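Speaker notes – linen care session, Turarbridge guesthouse owners' meeting
Slot: 40 minutes, last 10 for questions. Water on the lectern.

Slide 1. Title
Say hello, say where I'm from (Biraveo, nine years running the linen side). Ask for hands: who washes in house, who sends out, who does both. Don't comment on the split, just look at it and move on. The talk works for all of them.

Slide 2. What a sheet costs
The purchase price is the part people remember. Put up the simple sum: what you paid, divided by the number of washes before it goes to rags. A cheap sheet that lasts half as long is no bargain once you add the time spent checking it and swapping it out.
Mention that our first big order was 400 pieces in one go. It was a mistake. They all wore out in the same season and we had to replace the lot in January, when money is tightest. Buy in smaller lots and date them. A laundry pen on the hem is fine.

Slide 3. How many sets per bed
Our rule is four. One on the bed, one in the wash, one on the shelf, one spare for spills and late arrivals. Someone will say three is enough. It is enough until the dryer breaks.
Pause for the Zolline story if there's time. Short version: we rented a dryer, it failed over a holiday weekend, and we dried sheets over the banisters.

Slide 4. Washing
Keep this one quick. Points to make:
Sort by fabric before color. Cotton and poly blends dry at different speeds and the blends get overcooked.
Fill the drum loosely. Sheets rope up in a packed drum and the middle never gets rinsed.
Treat stains before the wash. Sunscreen and self-tanner are the two worst ones for us. Dish soap first, then the normal cycle.
Go easy on softener. It builds up, and towels stop drying people.
Skip the bleach unless there's no other choice. It yellows some blends and weakens the hems.

Slide 5. Drying and taking out
Take the load out while it is barely damp if it's going to be pressed, fully dry if it's going to the shelf. Shake each piece once, hard. People laugh at this but it saves more ironing than anything else I'll say today.

Slide 6. Picture slide

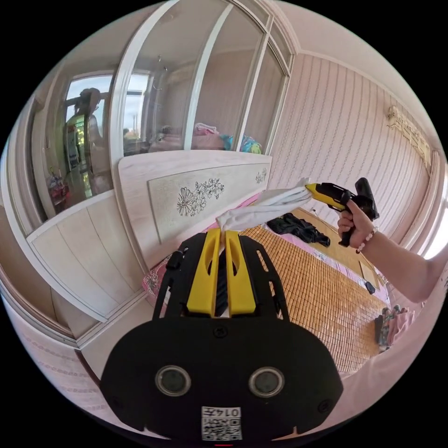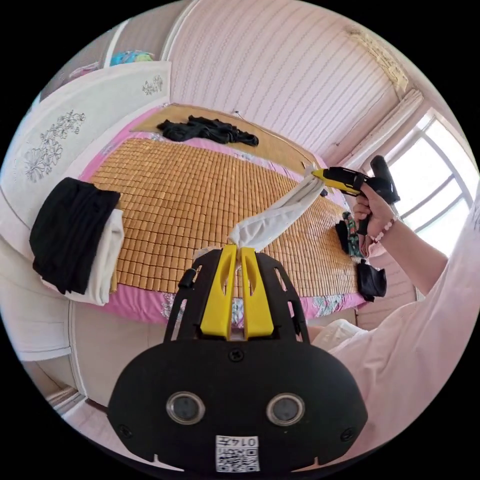
Shelf order is where most small places lose time. We fold everything the same way, with the folded edge facing out, so a set can be pulled without disturbing the pile. Fitted sheets go at the bottom, then flat sheets, then pillowcases. Before any of that, the cloth has to be straight. The white cloth on this slide is held at one end and stretched up to the other, and where it bunches and twists near the fingers is what I want people to look at. Put a twist like that on the shelf and it becomes a crease by morning. Pull the corners apart, run a hand down the hem, then fold. Give them a moment with this and go on.

Slide 7. Storage
Cool, dry, off the floor. Slatted shelves if you have them. No plastic tubs with lids – the linen goes musty, and guests notice the smell before they notice anything else in the room.
Rotate. Clean sets go to the bottom of the pile, take from the top. If the same two sets go round all summer they will be gray by fall and the others will look new beside them.

Slide 8. When to retire a piece
Hold it up to a window. If you can see the window frame clearly through the middle, it's done. Thin spots at shoulder height come first.
Small holes near the hem can be mended once. Mended pieces go to the staff room or the cot, never to a paying guest.
Old sheets make good dust covers. Old towels go to the animal shelter in Arruda – they take them with holes, but ask for them washed.

Slide 9. Sending out
For those who use a service. Ask what happens to lost pieces and get it in writing. Mark everything. Count out and count in, every bag. We were 8 pillowcases short one month and had no paperwork to show for it.
Ask what temperature they wash at. If they can't tell you, try another service.

Slide 10. Wrap up
Leave the retirement test and the four-set rule on the screen during questions.
Likely questions: linen vs. cotton (cotton, unless you like ironing), thread count (ignore most of it, feel the cloth), duvet covers with buttons or snaps (snaps).
Handout is on the table by the door. Extra copies in the blue folder.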